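From: Noelia Lorente
To: Wingate Home Fixers list
Date: February 26, 2023
Subject: Re: [fixers] Freestanding tub, is the black hardware worth it?

Muthoni Laizer wrote:
> Hi all, we're finally redoing the upstairs bath and I'm stuck on the tub.
> My husband wants one of the freestanding ones with the faucet mounted
> right on the rim. I like the look too but I have questions. Does the hand
> shower hose get in the way? Is black hardware a nightmare with hard water?
> And how do you clean the floor around the thing? We have two kids who treat
> every bath like a swim meet. Noelia, didn't you put one in last year?
> Muthoni

Hi Muthoni (and everybody),

Yes I did, guilty! Ours went in last December and I've been meaning to write it up for the list ever since Jae-hoon asked me the same thing at the tool swap. So get a coffee, this is going to run long.

We went with a white rectangular one, black gooseneck faucet on the rim, three black knobs next to it and a black hand shower on a flexible hose. I wanted the plain chrome set at first. Then I saw the black one in the Clollville showroom and that was the end of that. The hardware set cost us $462, and the plumber charged $148 on top of his regular visit because he had to move the supply line over to where the tub was going to sit. Ask about that before you sign anything! With a tub against a wall there's somewhere to hide your mistakes. With one standing out in the room, the drain has to be where the drain has to be.

Okay, the hose. I worried about this too and I'd say it's the thing I like best now. You can pull it well out over the side, so I use it for a lot more than hair. Muddy boots, the dog, the bathroom trash can, the underside of the plunger (sorry). The only annoying part is putting it back. If I shove it in a hurry it catches somewhere and I end up with a loop hanging out, and then I step on it at six in the morning. Feed it back slowly, a little at a time, and it's fine. 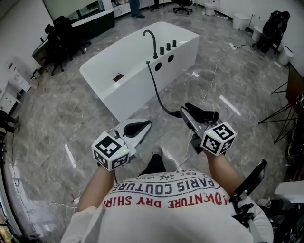 The black finish is a mixed bag. Our water out here in Estach is hard as a rock, you all know this, and every drop leaves a white spot. I wipe the faucet and the knobs with an old T-shirt after the last bath of the night and that takes care of most of it. For the shower head I fill a sandwich bag with half vinegar and half water, rubber band it on and leave it for 15 minutes. Please don't leave it overnight like I used to do with the old chrome one. Montserrat did that with her black kitchen sprayer and it came out with a cloudy patch that never went away. And check the care sheet for whatever you buy, mine says no vinegar at all on the knobs, so those get dish soap and nothing else.

No scrubby pads either. I went at a spot once with the green side of the sponge and I can still find the place.

Now the floor. We have gray marble-look tile and I love it for hiding dust and I hate it for hiding puddles. You don't see the water until your sock does. I keep a flat mop with a handle that goes all the way down, the kind where the head is thin enough to slide along the bottom of the tub, and I do one pass around all four sides on Saturdays or whenever the kids have been at it. If you can, leave yourself enough room on every side to get a mop through. Our first plan had it 2 inches from the wall and Bronisława, bless her, came over with her tape measure and asked me how I was going to get my hand in there to pick up a washcloth. I wasn't! We moved it.

The other thing with kids is that there's no ledge. None. All the shampoo bottles ended up standing on the rim and then lying in the tub, so I bought one of those trays that go across, which the kids used as a bridge for dinosaurs, and now everything lives in a bucket on the floor. A little stool would be nicer. I haven't found one I like that doesn't get slimy feet.

Ours is 54 inches long, by the way, so on the short side. Plenty for the kids. I can stretch out if I bend my knees and don't expect too much. If your husband is as tall as I remember, take him to the store and make him climb into one with his shoes off. Esteban Plumbing Supply lets you do that, or at least they didn't stop me.

Would I do it again? I think so, yeah. I'd get the same tub and the same faucet, and I'd ask for a shutoff valve I can reach without lying on my stomach. Jae-hoon, you said you had a trick for that, an access panel or something? Could you post it here? I lost the napkin you drew it on.

Muthoni, you're welcome to come over and try the hose and the knobs for yourself before you order. Bring the kids, they can have the dinosaurs.

Noelia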